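4. Setting out the worktop

1. Mat down first, flat, no creases. Wipe it.
2. Toaster oven on the mat, door side clear. Keep 7 cm free behind it.
3. Mug tree at the back. Mugs on pegs, openings up.
4. Plates upright in the dish rack, tray in teh middle.

CAUTION: oven gets hot on top. Nothing stored there, ever.
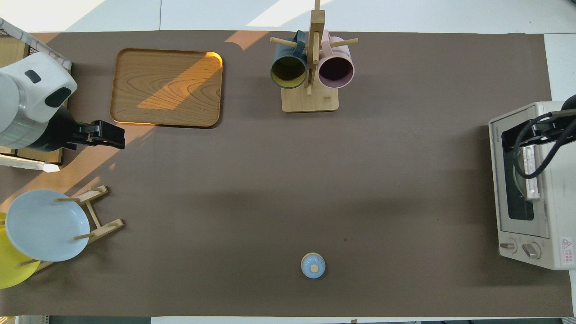 Shivam Thakur asks if the tray can go in the oven. It can't, wood, serving only.

5. Plug in last.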